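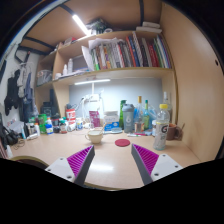

The desk at Olbridge, under-shelf light on, cup and red coaster at the ready.

Staniforth Weather Diaries: second progress report to the Grusen Fund
Submitted April 19, 2022, by Khoa Mạc, project lead

You asked for something shorter than the last report and with fewer remarks about rain. I have managed one of these.

Where we are

The grant pays for the transcription of 16 farm diaries kept by the Staniforth family, who wrote down the weather at Olbridge every evening and very little else. As of this report, 9 diaries are fully transcribed and checked. Another two are transcribed but not checked. The remaining five are waiting, and I will come to them, reluctantly, under Problems.

In the application I said we would have all the transcription finished by the end of March. I would like to have a word with the person who wrote that application. He had looked at the first diary, which was kept by Edwin Staniforth in a lovely round hand, and he assumed that handwriting ran in families. Edwin's son took over in the third volume. The son pressed hard, abbreviated everything, and used the same squiggle for "fair," "fine" and "frost," which you will agree are three different kinds of day.

We have now sorted out the squiggle. Sena Wumbei, our transcriber, noticed that the son wrote down what he paid the hired men, and that he docked them in a hard frost when the ground couldn't be worked. So a squiggle next to a short wage is a frost. She went back through everything done up to that point and corrected it, and that took up most of the time we had set aside for volume ten. I think it was worth it. A weather record in which winter comes and goes at random is not going to help anyone.

What the diaries say

Your letter asked for "early findings of general interest." The honest summary is that it was often damp. Past that, some things have come up:

The family recorded the first swallow each spring, and they competed over it. The entries get earlier and earlier under the son until one year there is a swallow in what must have been deep snow. His sister has added "No" in the margin, in pencil. We have transcribed the "No" as a separate note, following the style guide.

There is a run of entries on the mill pond, which flooded often enough that the family stopped calling it a flood and just wrote "pond up." Anyone searching the finished text for "flood" would find hardly a trace of it. Sena has started a word list so that people can find what they're after without learning to think like a Staniforth. The list wasn't in the original plan. It has turned into the part that local readers ask for first.

Edwin's wife wrote the diary for one whole summer while he was laid up with a bad leg. Hers is the only stretch with adjectives. One evening is "a big soft yellow sky and not a breath." Edwin came back in the fall and wrote "Dull."

Problems

The five untouched diaries got wet at some point before they reached us, and I am aware of how that sounds. The pages of the worst one are stuck together along the top. We sent it to Clinik, the paper repair firm, who have it now and who describe it as "interesting," a word I don't like hearing from people who charge by the hour. Their estimate came in above the line in the budget. The attached request asks you to let us move money from printing to repair. It isn't a request for more money. That one is being saved for a day when you are in a good mood.

The other four are readable with patience, and Sena will start on them as soon as the checking is caught up.

We also lost time to the scanner, which developed a stripe. The stripe fell across the temperature column. We rescanned the pages affected -- all of them -- and the scanner has since behaved, perhaps out of embarrassment.

Spending

Wages are on budget. Printing is under, for the simple reason that we haven't printed anything. Repair is over, as above. Travel is under too. I had put in for a trip to compare the diaries with the official readings for the district, and the office there very kindly mailed me copies before I could go anywhere.

What comes next

Checking on the two finished-but-unchecked volumes comes first, then the four damp ones, then whatever Clinik gives back. We will put the first batch of text online with the word list when the checking is done, and I'd rather not name a month. I named one last time.

The open evening at the Olbridge library will go ahead in the fall as planned. Sena will read from the summer of the bad leg. I've been asked to keep my own remarks brief.

Please send questions about the budget change to me, and questions about the squiggle to Sena, who has a four-page document on it and would love to be asked.

Comments

millpondmary
My grandmother always said "pond up" and I thought it was just her. Please put me down for the open evening.

T. Orrin
Is the swallow page going online? Asking on behalf of the sister.

Sena W.
Yes, it's in the first batch, pencil note and all. Also the squiggle document is five pages now.

deke_in_the_valley
We have a box of old feed bills from the Staniforth place if they would help with the wages. They are dry.

Khoa M.
Deke, please email me. I am very interested in anything dry.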